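Robots still can't put my groceries away (but they're getting warmer)

I got a good look this week at the latest results from Clalent, the outfit that has been trying to teach machines the boring parts of running a house and a stockroom, and I have to say I came away more cheerful than I expected to be!

The news is that their tidying system, which everybody there calls Sumo, has finished its first full round of tests on what the team calls mixed clutter. That's the stuff that piles up on a bed or a folding table when you've been shopping and haven't decided where any of it goes. Sumo was given 2,000 attempts at picking one item up and setting it down where it belonged, and it fumbled 181 of them. I fumble a few myself on a Monday, so I'm not going to be too snooty about it.

Lempi Kuusisto, who runs the testing, walked me through the misses over a very long coffee. Most of them came down to thin, see-through or slippery things. Clear plastic is a pain because the cameras look straight through it and see whatever is printed underneath, and shiny wrap throws reflections all over the place. Boxes, on the other hand, are easy. Give it a plain cardboard box with square corners and it looks like an old pro.

"People ask me when it'll do the dishes," she told me. "I'd be happy if it could reliably do the lids."

The shop-floor side is further along. Cordier, a housewares store with a big back room, has been letting the team run its restocking trial after closing since February, and the system has now handled 3,867 items there. The speed is the sticking point. A good stock clerk can empty a carton while Sumo is still thinking about the second thing in it (I timed one pick at 68 seconds, and that one went well).

Gwenaël Hervieu, the store's manager, isn't worried about his staff and isn't in a hurry either. He'd like something that can work through the returns bin overnight — chargers, food containers, packs of tissues, all the odds and ends that come back in no particular order.

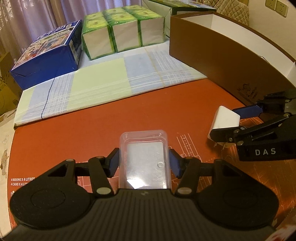

What gets me is how much of this comes down to the fingertips. The software gets all the attention, but the team has spent months on the pads and how hard they ought to squeeze. Press a plastic tub by its sides and it bends. Go too gently and it slides right out. You and I sort that out without thinking, usually with a phone in the other hand.

So can a machine do your chores yet? Some of them, slowly, if you don't mind picking a few things up off the floor afterward. Folding is still a mess, and anything with a loose lid is a coin toss.

The next round will be at Nitwood, the team's practice apartment, where the job will be unpacking a week's shopping into real cupboards. Kuusisto says I can come along and watch, and I've already offered to bring the groceries.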